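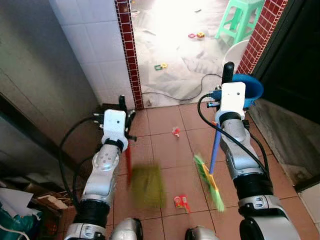

Who held the land at Lakwood before the priory did?

The land belonged to the manor of Sendthorpe, and the lord of that manor gave it to the monks in 1150.

The Priory Lands at Lakwood, from the First Grant to the Rental of 1480
Student project report, medieval local history

1. Sources

We used two main documents. The first is the grant of 1150, which survives only as a later copy in the priory's register. The second is the rental of 1480, a list of tenants and what each of them owed. Both are in Latin. We worked from the printed transcript of the register and from our own reading of the rental, which took most of September.

2. The grant

The grant gives the monks "all the land between the wood and the water," the church of Sendthorpe with its tithes, and the right to run pigs in the wood. In return they were to pray for the lord and his parents. No acreage is given. The bounds are named by an oak, a ford and a ditch, and only the ford can be found on a modern map.

The witness list has eight names. Three of them also appear in a grant to another house in the same county, so we think the list was copied correctly. The wording about the pigs is less certain. It uses a phrase that is more common in later charters, and the copyist may have added it when the priory was arguing with its neighbors over the wood.

3. The rental

By 1480 the priory had 22 tenants at Lakwood. Most paid in money at Michaelmas. A few still owed a hen at Christmas or a day of mowing, but the clerk wrote a cash value beside each of these, and we doubt the work was still being done. The mill was leased as one piece. Its rent was the largest on the list.

Two tenants held land "formerly of the demesne," meaning land the priory had once farmed for itself. This fits what happened on many estates after the plague years, when labor cost more and it was easier to rent the fields out. 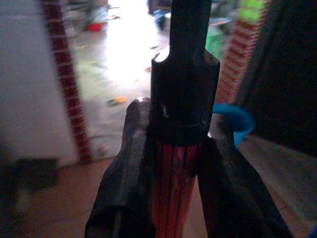
The rental is a roll, made of parchment pieces sewn head to foot, and its form matters for how we read it. The tenants at the start are written neatly and the ones near the end are cramped, with several names squeezed into the margin. Wear is also uneven. When a roll is wound up tightly, the outer turn covers everything inside it, much as the red canopy on the folded umbrella is wrapped into a narrow cylinder with only its outside showing. The outer turn of the rental is stained and partly unreadable. We lost one rent total and two surnames there.

4. Problems

We could not match any of the field names in the grant to those in the rental. One possible pair differs by several letters, and we left it out of the map. We also had no accounts for the years in between, so we cannot say when the demesne was first leased.

5. Further work

The court rolls for Sendthorpe have not been transcribed. They may name the tenants of the mill. The next group should start with those and check the spelling of the ford.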